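Home | Ask | Browse | Tags | Log in

Two-arm teleop: how many demos before it stops embarrassing me?

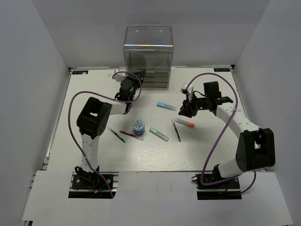 Florier

Fewer than you fear, if they all look like the same person did them. Post your numbers, though. "Embarrassing" isn't a unit.

Pryor

Fair. The task is tidying stationery: pick up a pen or marker from the table, put it in the clear box at the back. I drive both arms by remote control and have recorded 70 demonstrations. Played back, the trained version reaches for a marker with great confidence, closes on nothing, and carries the nothing carefully to the box. Thin pens are worse than fat markers. Do I keep recording until I reach 500, or is something else wrong?

Zamton

Don't record another one yet. Watch your 70 at double speed and look at the moment before each grasp. I bet you hover, twitch, go down, come back up and have a think. The arm learns all of that, including the thinking. I threw out my first batch and started again with 2 rules: always approach a pen from the same side, and wait until the fingers have properly closed before lifting. It was dull to do and it worked far better. Also decide which arm takes which half of the table and stick to it. If you swap according to mood, the poor thing has to guess your mood.

Thin pens will still be fiddly. Slow right down for the last bit, and record extra goes with the pens at awkward angles.

Prutance

I did 722 and it still misses. Buy a pencil case.

Florier

Zamton is right about the pauses. I'd only add that you should keep the recordings where you fumble and then recover cleanly - those taught mine to try again. Bin the ones where you gave up.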